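Areeba Khattak has been cooking on television for five weeks and would like it known that she cannot make a roux. "I can make something that looks like one," she says. "Then it sits there and judges me."

The presenter, who spent most of her career reading the traffic on breakfast radio, is one of the last four left in Stutden, the celebrity kitchen contest that fills Sunday nights until December. She was not an obvious booking. Her agent put her up for the quiz spin-off, the producers rang back about the wrong show, and she said yes before anyone noticed.

"I thought there'd be buzzers," she says. "I'd been practicing my buzzer hand."

We meet at ten in the morning, which in her old job counted as late afternoon. She orders eggs and studies them for some time before eating. The show has done this to her, she says. She used to be able to have breakfast without forming an opinion.
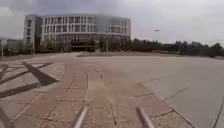
So which show did she want to do? Lirnside, the one where famous people learn to row, and she would still drop the apron for it tomorrow.

"I've asked every year," she says. "I rowed in college, badly, but I was very committed to the jacket. Every year they tell me they're going in a different direction. It's a boat. There's one direction."

Her rival in the kitchen is Rukhsana Virk, the former soap star, who arrived with her own knives and a reputation for finishing early. The papers have decided the two are feuding. Khattak says they share a car home.

"Rukhsana's taught me everything I know about onions," she says. "She's also told me, very kindly, that my plating looks like a dropped purse. I wouldn't call it a feud - I'd call it feedback."

The low point came in week three, when she set an oven to 200 and then failed to turn it on. Her raw chicken pie drew 385 complaints, most of them from people worried about the judges. One viewer sent her an oven thermometer. Another sent a pie.
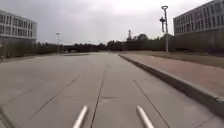 She kept the thermometer and ate the pie, and reports that the crust was better than anything she has managed on air. She wrote back asking for the recipe. It called for lard and "a calm temper," so she has been using butter.

Her mother, who has never missed an episode, votes for Virk.

"She says Rukhsana needs the encouragement," Khattak says. "Rukhsana has won three weeks out of five."

If she goes out on Sunday, she has a plan. There is a radio series to record, a kitchen ceiling to repaint, and a letter to Lirnside that she has already drafted. It mentions the jacket twice.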